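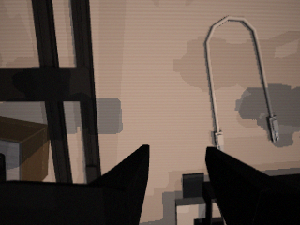

Water Heater and Shutoff Check, Stindgate house

Done January 5, 2025. Gas tank heater in the basement, Drilten shutoffs throughout.

1. Area around heater clear of boxes and paint cans: OK. Moved two bags of rags to the garage.

2. Relief valve lifts and reseats: OK. Dripped for a minute or so, then quit. Check again in March.

3. Discharge pipe ends near the floor, no cap on it: OK.

4. Hot water at kitchen tap: 142 degrees. TOO HOT. Turned the dial down, next reading was 118. Leave it there.

5. Vent pipe screws tight, no rust: one screw missing at the elbow. Replaced.

6. Main shutoff turns fully both ways: stiff. Needed both hands. Worked it back and forth a few times and it loosened up. Do not use a cheater bar on this one.

7. Toilet and sink stops: upstairs bath cold side weeps at the packing nut. Snugged it an eighth of a turn. Put a paper towel under it and look tomorrow.

8. Washer hoses: rubber, no bulges, date unknown. Replace with braided. Benjelloun Supply has the 6 foot ones.

9. Leak alarm by the floor drain: dead battery. Takes a 9 volt.

Still open: items 2, 7, 8 and 9.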